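Hanging fabric backdrop from a ceiling, foam letters keep pulling it down

Started by pollden_rig, August 13, 2026

pollden_rig
Black fabric, clipped along the top edge at the ceiling, wrapped around both sides of a table. Foam letters are mounted on it in two rows. Total letter weight is 418 g. The lower row bows at its ends and the cloth wrinkles between clips. Clip spacing is 40 cm. Would closer spacing help or do I need a batten?

lamptey_k
Batten. Clips give you point loads and the cloth sags between them. A rigid strip spreads the load.

zotum41
Disagree. 418 g is nothing. The bow comes from the cloth turning the corner at the sides, and the letters follow the cloth. Put a stiff board behind the letter rows and leave the top edge alone.

lamptey_k
A board adds more weight than the letters do. Then you're back to needing a batten.

zotum41
Foam board is light. I've had one up since February on the same kind of clips.

Cherry Mae Catacutan
Steam it first. Half of what people call sag is fold memory from the package. Hang a weighted hem for a night -- then measure again before buying anything.

pollden_rig
No steamer, but I can borrow one. The hem sits behind the table, so a chain in it wouldn't show. Leaning toward the board for the big row only. The small row on top is staggered anyway and I don't mind it moving a little.

lamptey_k
Fine, but check the clips after a week. Mine crept.

pollden_rig
Will do. Current state attached, with the microwave and the dish of beans still on the table.
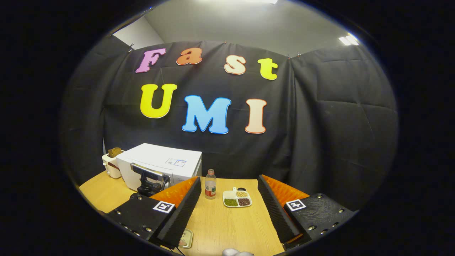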